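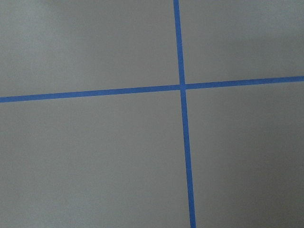
Metetari wrist cam kit: quick zero with blue tape

2025-02-23

Got the Mustside kit in, did the zero twice, notes while its fresh.

1. Matte surface, gray is good. Wipe it first.
2. Two strips of blue tape, crossed, near enough square. Run them long, past the edges of the view. Press flat.
3. Jog over the cross, stop at 110 mm.
4. Open Align, click the crossing. Tilted is fine, the software takes out rotation.
5. Exposure 1000, gain 2. Glare on one side? Move the lamp, dont touch gain.
6. Save, back off, come in again. Same offset = done.

Error 261 means it lost an edge. Usually tape too short. Manual skips this completley.

Worth the money so far. Cable is too short tho.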